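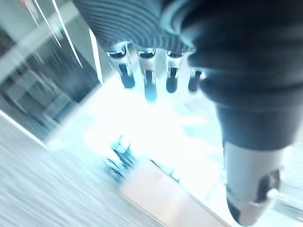 *Mão robótica, quatro dedos, juntas prateadas.*

Maio, onze e meia da noite

Dormi mal e acordei antes das sete com o número das cordas na cabeça. O problema continua a ser o mesmo: entre a terceira corda e o momento em que chamo alguém do público há um buraco. Não tenho nada para dizer ali. Nos últimos espetáculos enchi com a piada do alfaiate, que funciona em salas grandes e morre em salas pequenas. Em Brestance a sala tem 79 lugares, por isso o alfaiate tem de sair.

Passei a manhã a escrever alternativas no caderno verde. Deixei três de pé. A primeira é só uma pergunta à pessoa da fila da frente, se sabe fazer um nó direito. A segunda é contar a história do meu tio nos escuteiros, que é verdadeira e por isso demora demasiado. A terceira é ficar calado e deixar a corda cair, apanhá-la, deixá-la cair outra vez. Acho que é esta. Experimentei-a ao espelho umas vezes e o tempo da segunda queda ainda não está certo. Se apanho a corda depressa parece um engano, se demoro parece que me esqueci do texto.

Às dez e pouco ligou a Domnica Tudose. Quer fechar o alinhamento da noite e perguntou se eu aceitava abrir a segunda parte em vez de fechar a primeira. Disse que sim sem pensar muito e depois fiquei a pensar nisso a manhã toda. Abrir a segunda parte é apanhar gente ainda a voltar do bar, com copos na mão, a procurar o lugar. O número das moedas não aguenta isso, precisa de silêncio desde o princípio. Teria de começar pelas argolas, que fazem barulho e chamam a atenção, e passar as moedas para o meio. Mandei-lhe uma mensagem a dizer que aceito na mesma, mas que preciso de 20 minutos certos, sem apresentação longa antes. Respondeu com um polegar. Não sei se o polegar é para os minutos ou para a apresentação.

O dinheiro. O cachê de Brestance e o das duas noites em Fernach somam 2440 euros, pagos a trinta dias. Dali sai a mesa nova, que custa 485 com o tampo forrado e os pés desmontáveis. O Llorente, que faz mesas para gente do ofício há anos, diz que a entrega em três semanas se eu confirmar até ao fim do mês. A antiga abana. Já lhe pus um calço de cartão dobrado na perna de trás e aguenta, mas no último espetáculo senti-a mexer quando pousei os copos e perdi a contagem. Ninguém reparou, creio. A assistente de palco reparou, porque me perguntou depois se estava tudo bem.

Almocei sopa e pão e fui dar uma volta para repetir o texto em voz alta. Faço sempre o mesmo caminho, até à ponte e volta, e dá para passar o espetáculo inteiro uma vez e meia. Hoje parei duas vezes no mesmo sítio, na frase que liga as argolas ao lenço. «Se isto é sólido, então o resto também é.» Escrevi-a há dois anos e nunca gostei dela. Hoje troquei «o resto» por «a minha mão» e ficou melhor, apesar de já não ligar tão bem ao lenço. Talvez o lenço não precise de ligação nenhuma.

De tarde a Saranya Thevar passou cá para vermos as luzes. Ela faz a técnica em Fernach e conhece a mesa de luz de Brestance, que é velha e só guarda doze memórias. Eu uso nove, portanto cabe. Pediu-me que tirasse o escuro total antes dos copos. Diz que no teatro de Brestance a luz das saídas fica mesmo por cima da boca de cena e que o escuro nunca é escuro, vê-se tudo o que faço com a mão esquerda.

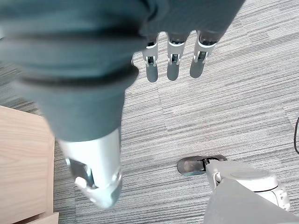

Isto obriga-me a mexer na carga dos copos. Em vez de a fazer no escuro, tenho de a fazer durante o aplauso das moedas, de frente, com a desculpa de arrumar a caixa. É um movimento que já fiz noutros tempos, no espetáculo de rua, quando não havia escuro que me valesse. Tirei os copos antigos do armário para ver se a mão ainda se lembrava. Lembra-se de metade. O copo da direita sai bem, o do meio bate na borda da mesa em cada duas tentativas. Com o tampo forrado há de fazer menos barulho, mas o tampo forrado ainda não existe.

A Saranya viu-me fazer a sequência sentada no chão, que é a altura de quem fica na primeira fila em Brestance. Disse que via a bola verde de cada vez que eu dobrava o pulso. Baixei o cotovelo e deixou de ver. Depois disse que agora via o cotovelo. Ficámos nisto até às cinco e meia. A solução, por enquanto, é virar o corpo um quarto para a esquerda e falar com alguém daquele lado enquanto arrumo a caixa. Tenho de escrever uma frase para isso. Mais uma frase.

Falámos também da música. Ela acha que a faixa do Sinby é comprida e que a entrada devia ser a seco, só com os passos. Eu gosto da faixa. Uso-a desde o primeiro Sinby, quando o espetáculo ainda se chamava assim e eu entrava com um fato que me ficava grande. Concordámos em cortar a introdução e entrar logo no contrabaixo. Ela leva o ficheiro e devolve-o cortado amanhã à noite.

Depois de ela sair fiz a lista do material:

- argolas (levar as oito, usar cinco)
- duas cordas brancas novas, uma usada para o ensaio
- moedas, a bolsa castanha e a de reserva
- copos antigos e copos novos, decido lá
- lenço vermelho, passar a ferro
- pilhas para o microfone
- calço de cartão

O microfone preocupa-me um pouco. Da última vez roçava no colarinho e ouvia-se a cada volta da cabeça. Se não arranjar maneira de o prender mais abaixo, faço o espetáculo sem ele – a sala é pequena e a minha voz chega ao fundo. O pior é a voz no dia seguinte, que em Fernach a sala é mais funda e tenho duas noites seguidas.

Ao jantar voltei à corda. Fiz a queda doze ou treze vezes na cozinha, com a panela ao lume. A melhor foi uma em que me distraí com a panela e olhei para o lado antes de apanhar a corda. Olhar para o lado é o que faltava. Escrevi no caderno: «cai, olho para o público, olho para a corda, apanho, cai, não olho». Amanhã vejo se ainda faz sentido.

Falta responder à Domnica sobre o cartaz. Quer saber se ponho «ilusionista» ou «mágico». Sempre pus «ilusionista» nos papéis e digo «mágico» quando me perguntam na rua. Vou deixar que seja ela a escolher, desde que o nome não venha mais pequeno do que o do trio de acrobatas, como no ano passado.

Dói-me o pulso direito, do lado de fora. Pus gelo. Amanhã de manhã só texto, nada de copos, e ligo ao Llorente para confirmar a mesa.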